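About Grundeo

Good coffee at work, looked after by people who know your name 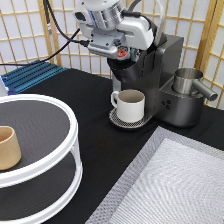
Photo: Harish Mathew / Grundeo

Hello, and thanks for stopping by! Grundeo looks after coffee and tea for workplaces in and near Berkstead, which mostly means we supply the machines, keep them clean and in good repair, and turn up with beans, pods, milk and biscuits before your cupboard gets bare (or that's the plan, and we're pretty good at it these days).

Keerthana Rai started the business from her garage on Murthy Street, after years of managing a dental clinic where the kettle was older than the receptionist. Her first customer was the tile showroom next door to that clinic, and they're still with us, still on the medium roast. Harish Mathew joined the following March to handle repairs and now runs our workshop in Fesby, where he's also in charge of the radio, for better or worse.

We now visit 114 workplaces, from a two-desk bookkeeping office up to a council depot with 72 staff and very firm opinions about sugar. Some want a proper bean machine with all the trimmings, and plenty are happiest with a small single-serve on the bench beside the toaster. We're glad to help with either, and we won't try to talk you into something bigger than you'll use.

Our beans are roasted in Berkstead in small batches, and used grounds go to the community garden in Fesby if you'd like us to take them away for you. The tomatoes there are enormous!

If you'd like to try a few coffees before making up your mind, come and see us at the workshop. The door's open from 7.30 am, there's parking around the back, and whoever's in will put a cup on for you.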